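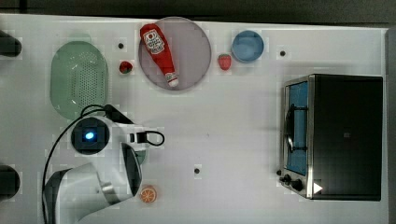 Saranya Nadar

4. What households call the thing you drain peas in

The naming task gave us far more to talk about than we had planned for. When we drew up the study, the kitchen word lists were meant as a warm-up before the longer interviews on family recipes. By the end of the second visit we had moved them to the centre of the project, and this section sets out why we are so pleased we did.

4.1 Colander, strainer, drainer

All 18 households in Skuruvthorpe had at least one bowl with holes in it, and almost every kitchen had a firm view on its name. "Colander" was the word people gave when they thought we wanted the proper one. Later, with the kettle on and the recorder half forgotten, the same speakers said "strainer", "drainer", "the holey bowl" or (a favourite of ours) "the pea basket". One grandmother kept "colander" for metal and "strainer" for plastic, and was amazed to hear her daughter use them the other way round. They had been cooking together for decades!

Material matters to some speakers and shape to others. In the older households near the mill, a round vessel on feet is a colander, while an oval one without feet is a basket, whatever it is made of. Younger speakers went by use. If it stays in the sink it is a drainer, and if it comes to the table with grapes in it then it has turned into a bowl. This shift in name with a shift in place is well known for cups and glasses, and it was lovely to find it so lively in a humbler item.

We also asked where each word had come from. Most people named a parent. A few named a shop, and in 2 households the family word had been taken whole from the Mistel catalogue, which sold kitchen goods by post in the district when the grandparents were young. Mistel printed "salad shaker" under every vessel with holes, including ones nobody could have shaken. The catalogue is long gone and the word is still going strong on Zawadzka Road.

4.2 Plates, and when a plate stops being one

Plates looked as though they would be dull. Everyone says "plate". The interest lies at the edges, with the words people reach for once a plate grows large, gains a rim or is set aside for visitors. We recorded "platter", "charger", "server", "the big one", "the Sunday one" and "the cake plate", the last of these for a plate that, by the family's own account, had never held a cake.

Size alone did not settle it. Speakers shown a large flat plate called it a platter if they pictured meat on it and a plate if they pictured biscuits. Raise the rim a little and the answers spread out again, with "dish" and "shallow bowl" coming in strongly. As Figure 2 suggests, a slight rim on a round plate leaves a good deal of room for argument, and our speakers used all of it.

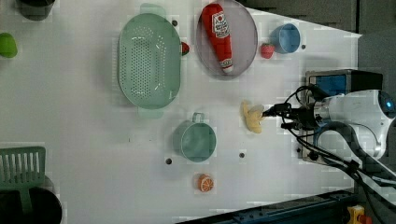

Figure 2. Large round grey plate with slightly raised rim; toy banana peel by the gripper's fingertips.

Colour came into the names more than we expected. Households with several plates of one size told them apart by colour alone, so that "pass me the grey" was a full request. Children picked up these short forms very early. In one home a boy of 3 used "the pink" for a plate that had been replaced before he was born by a white one, and his parents, when we pointed this out, realised that they did it too. The name had simply moved to the new plate along with its spot in the cupboard.

4.3 Skins, peels and tops

Fruit words were added at the suggestion of Salvador Pacheco, who grew up in a house where a banana had a "jacket". His hunch was that the parts we throw away would show more variety than the parts we eat, and he was right. For the banana we have "peel", "skin", "jacket" and "coat". Several speakers made a neat split between "skin" while it is on the fruit and "peel" once it is off, and some of them were delighted to discover that they did so.

The strawberry is richer still. The green part at the top drew "hull", "leaves", "top", "hat", "crown" and "the green". "Hull" was nearly always offered by people who made jam. Those who had learned the verb first ("go and hull those") sometimes had no noun at all, and told us cheerfully that the green bit did not need one because it went straight into the bucket.

4.4 How steady are the answers?

We went back in October with the same list. Most nouns held. The vessel words moved most, and they moved towards the homelier form, which we read as a sign that people had relaxed with us. The full list runs to 400 items, and we would urge anyone working on household speech to record a kitchen twice. The first visit collects the good china, so to speak, and the second collects what is in daily use.

One gap should be noted. We have very little from households where the cooking is shared between adults who met later in life, and the Miladance flats, with their shared kitchens, would be a wonderful place to look. How does a word win when six people own the drawer?

Comments

pea_basket_fan: We say "the drippy bowl" and I will defend it to anyone.

R. in the valley: Is the word list going to be posted? My mum says "calyx" for the strawberry top, she taught science.

Salvador Pacheco: Thanks R., yes, the list goes up with the next section. "Calyx" is new to us, so please thank your mum!

tidewater: Mine was "jacket" for potatoes only. Never heard it for bananas.

Contact the author | © Saranya Nadar, 2023-03-22 | Back to top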